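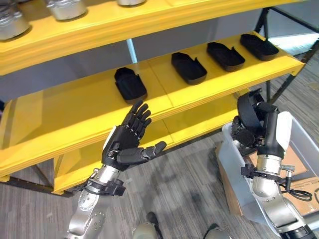 Re: Jondulon hands, trial terms and tray handling
From: Steinar Thygesen
Friday, 16:10

Olesia Sydorenko wrote:
> We are thinking of asking Plendon for the trial of the Jondulon
> hand pair, mainly for shelf and table work with small moulded
> trays. The leaflet gives a trial of 40 working hours and says little
> about wrist cabling. Has anyone on the list run them on a two-arm
> machine? I would also like to know if the grip presets are usable
> as shipped.

Olesia,

We have the pair on trial at the moment. Notes so far, in no particular order.

Fitting took 2 hours for both sides. The mounting plate matched our wrist flange, but the bolts supplied were too short and we used our own. Leave a generous loop in the cable at each wrist. If you tie it down close to the forearm, it pulls at the connector when the wrist rolls inwards. 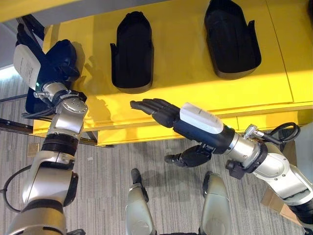 Table work with the black trays. Left hand by the left tray, right hand over the front edge.

Presets: there is one for flat objects and one for rims. The rim preset closes the thumb too early for a shallow tray. Shu-fen Tseng has changed the delay to 200 ms and we have kept that. The flat preset we have not altered. Settings are stored in the hand, so keep a copy before you send anything back.

The approach matters more than grip force. Coming in low over the front edge of a shelf leaves little room for the knuckles, and

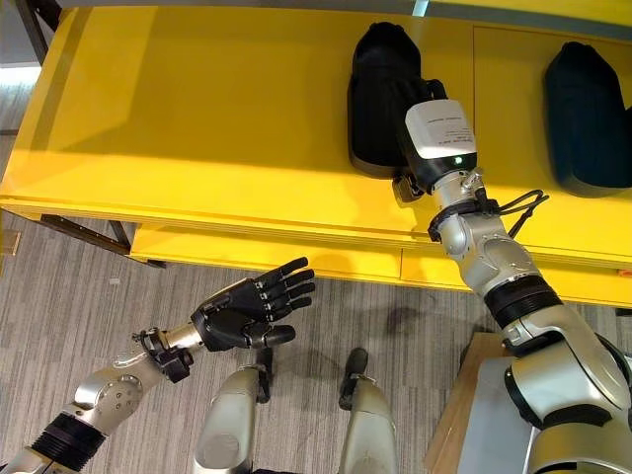 the planner we use (Mever, older release) does not allow for the thumb unless you add it to the model by hand. Chia-hao Su has a corrected model file and will post it if there is interest.

On terms: Plendon counts powered time, including time spent idle. Switch off at the end of the day or the 40 hours go quickly. The service interval is given as 1,000 hours. I can't comment on wear at this stage.

I have not tried the Symonenko hands, so no comparison. King-fai Poon asked about them in December and may have something to add.

Steinar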